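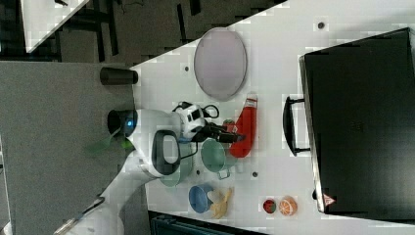 隔壁桌的同学说，这课听着像做慈善，学分倒是真的，你别太当回事。我当时没接话，低头填表。后来想了一路。

先交代一下。学校跟 Urnside 那边的社区中心合开了一门课，叫“社区里的课堂”，一半学生是我们，一半是住在那一带的居民，坐一起上，读一样的东西，写一样的作业。居民不收学费，车票报销，晚饭管。二月开的课，上到六月初。昨天交完最后一份东西，趁还记得，赶紧写。

报名的时候以为没几个人。结果光居民那边就交了53份表，教室只装得下一半不到，最后是抽签。没抽上的人里有一位每周还是来，坐走廊里看讲义，第三周老师给她搬了把椅子进来。就这么旁听到底了。

读的东西。杂。一点住房史，一点公共卫生，两篇短篇小说，还有一份市里关于 Folmont 旧厂区改造的报告，68页，没删减。我以为报告最没人看，错了，讨论最凶的就是那次。里面有一段讲“居民搬迁意愿较高”，一位住了大半辈子的阿姨问：问的谁？怎么问的？附录翻来翻去，问卷只收回来73份，发到哪几条街没写。我们几个学生读的时候全都划过去了，没停。惭愧。我还是学社会学的。

晚饭也得说说。六点开饭，六点四十上课，饭是社区中心厨房做的，汤很多，面包硬。开头两周学生坐学生的，居民坐居民的，很尴尬，大家盯着自己的碗。第三周老师把桌子拼了，问题解决一半。另一半是靠一次停电，那天整栋楼黑了快一个钟头，大家举着手机聊天，聊孩子，聊房东，聊 Takby 路上那班老是不来的公交。课没上成。可能是最好的一次课。

不满意的地方也有，写几条：

时间太晚。下课九点多，带小孩的人最后二十分钟基本心不在焉，托管只到八点半，这个提了好几次，到学期末才改。

作业要求在网上交。有人家里没电脑，手机打字打一千字，真的会打到崩溃。后来允许手写，我帮着录了几篇，字都比我好看。

还有评分。我们拿学分，他们拿一张证书。一样的课，一样的作业，为什么？问过，说学籍系统里没有这个类别。系统没有就加嘛。听说明年会试一下给居民也算学分，先记着，看到时候认不认帐。

钱的事我知道得不多。只知道书费是 Liapis 基金给的，每人最多200块，够了，还剩点，拿去复印。车票报销走学校，慢得要死，二月的票四月才到帐，有人是真的等着那点钱用的。这个如果明年还这样，我觉得不如直接发月票。

说回开头那句，像做慈善。我一开始可能也有点这么想，觉得自己是去“参与”的，去“陪着”的，用词都很体面。上到一半就不好意思这么想了。我那篇住房史的作业，改了三稿，意见最狠的是小组里一位开过货车的大叔，他在第二页空白处写：你这段绕来绕去，到底想说谁的错？我删了整段。分数反而高了，哈。

结业那天每组念一段自己写的。我们组念的是公交那篇，念到一半有人在底下接话，说昨天又没来，全场笑疯。没有领导讲话，有蛋糕，切得乱七八糟。

明年的报名据说秋天开始，地点还是 Urnside，也有可能多开一个点在 Folmont，没定。想报的同学直接去系办公室拿表，别等邮件，邮件我今年收到的时侯已经截止两天了，是跑去求人才补上的。

先写到这，还有一门期末没复习，明天上午考。

2023年6月13日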